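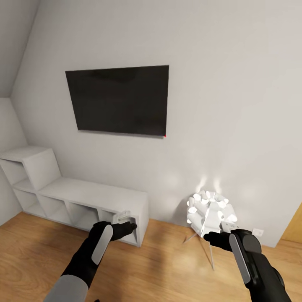

シミュレータの居間。左手の先に白い小物、右手の先にフロアランプ。

両腕です。ついに両腕になりました!

前回の記事では片腕のGitskaが机の端でぐらぐらしながらスポンジをつまんでいたわけですが、あれから右腕のフレームを組み、配線を通し、シミュレータ側のモデルも左右そろえて、やっと「二本の腕が部屋に向かって伸びている」という絵が画面に出てきました。初めて表示されたときは、夜中なのに声が出ました。片腕のときは工作機械っぽかったのに、二本になった瞬間、急に「誰か」の前腕に見えてくるんですよね。自分の腕を机の上に出して、モニターと見比べてしまいました。

Gitskaを初めて見る方のために少しだけ。自宅の作業部屋と、月に何度か通っている共同工房Antoniadisの両方で組んでいる、趣味の双腕ロボットです。関節は片腕につき7軸。指は二本だけの平行グリッパ。目標は「居間の片付けができること」で、志が高いのか低いのか自分でもよくわかりません。制御基板のファームウェアはEltgate、シミュレータはBrarnilexを使っています。

## なぜ居間を作ったのか

机の上だけのシミュレーションなら、板を一枚置けば済みます。最初はずっとそれでやっていました。ところが片付けをさせたいとなると、低い棚の手前に手を伸ばすとか、床に立っているものをよけるとか、そういう動きが主役になってきます。板一枚の世界では、そもそもよける相手がいません。

そこで部屋ごと作ることにしました。斜めになった天井、白い壁、蜂蜜色の木の床、壁に掛けた黒い画面。その下に白いユニット棚を置いて、低いほうの段は前が開いた四角い区画にしてあります。棚の左だけ一段高くしたのは、肩の高さに近い場所へ手を入れる練習もさせたいから。コンセントのプレートまで壁に付けたら、Marijke Dekkerさんに「そこまで要る?」と笑われました。要ります。床に近い白い壁に白い小さな板がある、というのは認識側にとってなかなか嫌な条件なんです(と言いつつ、半分は作るのが楽しくなってしまっただけです)。

画面の隅の赤い点も気に入っています。部屋全体が白と木の色なので、あそこだけぽつんと色がある。色で物を探す処理を書いていると、ああいう小さい点に引っかかってくれることがあって、テスト用の意地悪としてなかなか優秀です。

## ランプという難敵

部屋の中でいちばん手間をかけたのはフロアランプです。小さなカップというか花びらというか、白い形をたくさん集めた笠で、細い三脚で立っています。光らせると後ろの壁がぼうっと明るくなって、見た目はとてもいい。見た目は。

問題は当たり判定でした。花びらを全部まじめに衝突形状にすると、計算が一気に重くなります。最初にそれをやったときは、制御ループの一周に300ミリ秒かかりました。腕が動くというより、紙芝居です。かといって笠を丸ごと球で近似すると、今度はまだ隙間があるのに「ぶつかった」と言われて腕が止まる。右手をランプの近くへ持っていく練習がしたいのに、近づく前に止まってしまうのでは話になりません。

結局、笠は中くらいの球をいくつか重ねた形、脚は細いカプセル三本、という折衷案に落ち着きました。見た目用の形と衝突用の形を別々に持てるのはBrarnilexのありがたいところで、設定ファイルに数行足すだけで切り替わります。これでループは7ミリ秒まで戻りました。300から7ですよ! グラフの線がすとんと落ちるのを見て、用もないのに三回くらい再起動して確かめました。

脚のほうは、細くて銀色っぽい灰色というのがまた厄介で、床のつやと混ざって深度がときどき抜けます。床の反射を切れば解決するのはわかっているんですが、現実の床は反射を切ってくれないので、ここは意地で残しています。

## 前腕のパッドの話

前腕の上に、薄い灰色の細長いパッドが載っているのに気づいた方はいるでしょうか。本体が真っ黒なので、あれがないと画面の中で腕の向きがわかりにくいんです。最初は向きの目印のつもりでモデルにだけ付けたのですが、工房でZoi Vasilakisさんに見せたら「実機にも付けなよ、ケーブル押さえになるから」と言われて、確かに! となりました。

実機のパッドはTPUで印刷しました。一本目は反って浮き、二本目は硬すぎて手首側のケーブルがつぶれかけ、三本目でようやくぴったり。充填率は最終的に67パーセントです。もっと低くていいという意見もあると思いますが、腕を伸ばしきったときに端がめくれないのはこの設定でした。左右で鏡写しにするのを忘れて左用を二枚印刷したのは、次に誰かが左腕を二本作るときのために取っておきます。

ねじはM3で統一したかったのに、肘のところだけどうしてもM2.5が混ざりました。ここは次の改訂で必ず直します。作業台の上でM3とM2.5を見分けるのに、毎回けっこうな時間が消えていくので。

## 指先を近くで見る

部屋ができたところで、次は手元です。遠くの棚に手を伸ばす動きは派手で楽しいのですが、実際につまめるかどうかは最後の数センチで決まります。木の天板の上では、指の角度、影の落ち方、物の縁の見え方がそのまま結果に効いてきます。

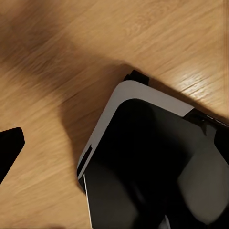
最終更新:9月(衝突形状の節を書き直し、ぶれの節を追加)

木目の流れ方を見てください! 明るいオーク色の板に、動きのぶれがうっすら乗っています。このぶれを入れるまでに、ずいぶん遠回りをしました。

もともと手元の映像は、いつでもくっきり止まった絵で出していました。くっきりしているほうが認識も当たるし、見ていて気持ちがいい。ところが実機のカメラは、腕が動けば普通にぶれます。シミュレータでは上手だった検出器を実機に載せたら、腕が動いている間だけ急に自信をなくす、という現象に悩まされて、原因がぶれだとわかるまでに週末を二回つぶしました。照明を疑い、レンズを拭き、ケーブルを替え、最後にLefteris Christodoulouさんが横から「止めた状態なら当たるの?」と聞いてくれて、試したら当たったんです。そこからは早かった。

角度のついた影も同じ理由で入れています。天板の左から真ん中にかけて大きく影が落ちていて、反対側の右上は照り返しで木目が白っぽく飛んでいる。同じ板なのに、場所によって色がまるで違います。板の色を一色だと思い込んでいた昔のコードは、影の縁を「物の縁」だと言い張りました。今のコードはだいぶ大人になって、縁が柔らかいところは影の候補として一旦保留にしてくれます。

### 白い縁と黒い面

右下の大きな四角いものは、白い縁に黒くつやのある面という組み合わせで、角が丸くなっています。こういう物体がグリッパにとって面白いのは、どこを「物」だと思うかで掴み方が変わるところです。

黒い面には周りがぼんやり映り込みます。映り込みは物の模様に見えるし、深度センサのモデルを正直に作ると黒いつやの面はほとんど値が返ってきません。なので面の内側は最初からあてにせず、白い縁の帯だけを追いかけることにしました。丸い角を見つけて、そこから二方向に伸びる帯をたどる。木の色との境目がはっきりしているので、ここは思ったより安定しています。

困ったのは縁の小さな出っ張りと切り欠きでした。角の近くに黒い小さなタブが飛び出していて、縁の途中には短い黒いくぼみもある。帯をたどる処理がそこでぷつんと切れて、一枚の物体が二つに分かれてしまうんです。切れ目が短ければつなぐ、というだけの単純な後処理を足しました。しきい値は71ピクセル。きれいな数字ではありませんが、60では切れ、80だと隣の物までつながり、間を刻んでいったらこの数字で落ち着きました。コメントに理由を書いておかないと来月の自分が「なぜ71?」と悩むに決まっているので、ちゃんと書きました(えらい)。

### 指が自分の視界に入る問題

もうひとつ、左の端に黒い指先が見えています。自分の指です。視界に自分の手が入るのは当たり前なんですが、検出器から見れば「つや消しの黒い角ばった何か」でしかなく、放っておくと障害物として登録されます。自分の指を避けようとして指を引っ込め、引っ込めたら障害物が消えるのでまた伸ばし、また避ける。初めて見たときは故障かと思いました。小刻みにぴくぴくして、正直ちょっとかわいかったです。

関節角から指の位置はわかっているので、そこを塗りつぶしてから検出に渡せば済みます。済むのですが、ぶれを入れた状態だと指の輪郭も少しにじむため、ぴったりの形でマスクすると縁だけ残ります。今はひと回り太らせた形で塗っています。太らせすぎると、肝心の掴む瞬間に物まで消えてしまうので、指を閉じるにつれてマスクを細くする、という小技も入れました。この部分は書いていて一番楽しかったところです!

## 実機のほうの進み具合

シミュレータの話ばかりになってしまったので、実機についても少し。

右腕は肩から手首まで組み上がって、通電もしました。Eltgateは左右の腕を別の基板として扱うので、起動の順番によっては右と左が入れ替わります。左手を動かしたつもりで右手が動くと、わかっていても体がびくっとします。基板ごとに固定のIDを書き込んで解決しましたが、書き込みの前に必ず片方のコネクタを抜くこと。両方挿したまま書くと双子になります。なりました。

グリッパの指先には薄いゴムを貼っています。Eftychia Economouさんから分けてもらった端材で、これがびっくりするほど良い。前に使っていたシリコンシートは、つるつるの箱ものを持ち上げると少しずつ滑っていたのに、今のゴムに替えてからは角を挟むだけでじっと持っています。シミュレータの摩擦係数もこれに合わせて上げたいのですが、ちゃんと測らずに気分で上げるとあとで泣くので、傾斜板を作って測るところから始めます。傾斜板の図面はもうできました。

それから電源。両腕を同時に勢いよく動かすと電圧が落ちて、Eltgateが保護に入って腕がふにゃっと下がります。落ちる先にクッションを敷いてしのいでいますが、そろそろ電源を分けるべきでしょう。Antoniadisの棚に、誰も使っていない大きめの電源が眠っているのを知っているので、次に行ったとき聞いてみます。

## 次にやりたいこと

- 棚の区画の手前に置いた小物を、左手だけで取る動きを通しで回す
- ランプの笠の近くで右手を遅くする範囲を決め直す
- 傾斜板で指先ゴムの摩擦を測り、Brarnilexの値を更新
- 肘のM2.5をM3にする(する!)
- 部屋のドアを開閉できるようにする

最後のドアは完全に趣味です。今は右端にただ立っているだけの木のドアなんですが、蝶番を付けたら開けたくなるし、開いたら向こう側に廊下が欲しくなる。廊下を作ったらたぶん台所も作ります。

コメント欄で、縁の検出の部分のコードが見たいという声をもらっていました。変数名を直したら置き場所のリンクをここに足しておきます。今はまだ、いちばん大事な関数の名前が `tmp_maru2` なので。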